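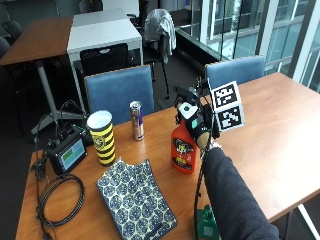
Running a table at our open day in September and need advice on visitors using the sensor glove. Its the Promen lab in Savville, second floor, tables by the windows. People put on the black glove, pick stuff up, and the recordings go toward training the robot hand we demo next door. Last year we had 109 visitors and the line got ugly. Right now the test objects are whatever we have: the red Hot Shot spray bottle, an energy drink can, the striped paper cup, a notebook. Main worry is the cable off the back of the hand. It runs down right next to the bottle and I can see a visitor dragging something over with it. Also, do I ask people to take watches off? Anyone done this with the public? How long per person?

**kuusk_bench**

Did one on a Tuesday evening, 19 people, much smaller than yours. Cable: tape it to the forearm, leave some slack at the wrist, then route it off the back of the table and not the front. Takes ten seconds per person. Worth it.

Watches, we asked for them off. Metal bracelets kept catching on the strap of our glove. Yours may sit different, try it with a loose one first.

Swap the spray bottle for an empty one, rinsed, with plain water if you want the weight. Somebody WILL pull the trigger. Kids especially. Same goes for the can, either sealed or empty.

Time: 2 minutes each, one pick and one place per object. We let people go as long as they wanted for the first half hour and had to send the last few home without a turn.

**Prornik fan**

just put a sign up saying dont touch the cable. worked for us

**Rasa Mägi**

Signs don't work, sorry. Agree on the tape.

Couple more things. Bring thin cotton liners, a fresh one per visitor, gloves get gross fast. Have a second person who does only the fitting, while you talk. And check the marker cube on top after every few people, ours got knocked a little crooked and we had to throw out most of teh afternoon. We had 3,000 grasps recorded by then so it hurt.

For the line, put a screen where people waiting can watch the hand tracking live. They get the idea before its their turn and you skip half the explaning.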